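3.2 Equipment budget

We planned the purchase around hand-held grippers, which cost far less than full arms. Each Kesar unit was priced at $255, and spare finger pairs at $50. The first order came to $2,036 with shipping. 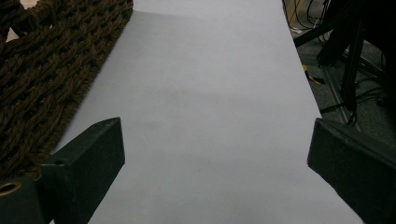 Figure 4. Gripper fingers held open over a bare white surface.

Finger wear was the hardest cost to predict. Belhaj set aside one spare pair per unit, to be reviewed after roughly 21 sessions. Arms from Rivico were left for the second year of the plan.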